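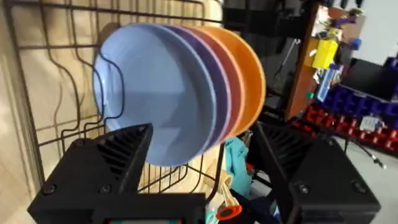
From: Zoltán Vincze
To: storno-users
Date: 05/09/2023
Subject: Re: [storno-users] two-arm carry: internal force grows during the move

Hello Anika, hello all,

On the list, Anika Kincaid wrote:

> We use Storno with the coordinated planner, two arms, dish tasks.
> When both grippers hold the same plate, the measured force between
> them starts low and then climbs during the transfer. Above 13 N our
> monitor stops both arms. The planned path looks correct in the viewer.
> Slower motion helps only a little. Is this a planner problem or a
> controller problem? Uriel thinks planner, I think controller.

I had the same trouble in October and I think you are both partly right.

The planner gives one path for the object and computes two arm paths from it. This part is fine. But after that each arm path is time-scaled alone, in the function retime_arm(). If one arm comes near a joint speed limit, only this arm is slowed. The two grippers then do not agree where the plate should be, and the stiff position loop makes force from this disagreement. In your log I see the left arm is 145 ms behind at the worst point, and this is the same place where the force has its peak.

Please try these settings first:

retime.mode = object
retime.shared_clock = true
control.left = position
control.right = admittance
monitor.window_ms = 100

With "object" the time scaling is done once, on the path of the plate, with the limits of both arms. With only one arm in admittance the other one decides the position. I tried admittance on both sides and the plate was slowly drifting, so I do not recommend it.
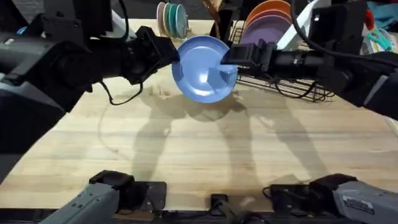

Blue plate held by both arms, rack behind. Pose used for the force check.

Two more remarks.

First, the grasp frames. The plate pose from Amato is fitted to the rim, and when the plate is tilted the highlight on the inner surface can pull the fit to one side. The error is small, but a fixed offset between the grippers is also a force. I now take the right grasp frame from the arm kinematics after closing, and use the camera only for the approach.

Second, the bowls. For a nested stack in one gripper please do not reuse the plate config. The collision model must be the whole stack -- if you attach only the front bowl, the planner believes it has free space near the rack wires which it does not have.

Teodoro Bautista has a patch which makes the shared clock the default. It is not merged, Leobardo Figueroa asked for a test with different controller rates (100 Hz on one side, 200 Hz on the other). If you can run this on your setup, please send the log to the list, with the joint limits file.

Best regards,
Zoltán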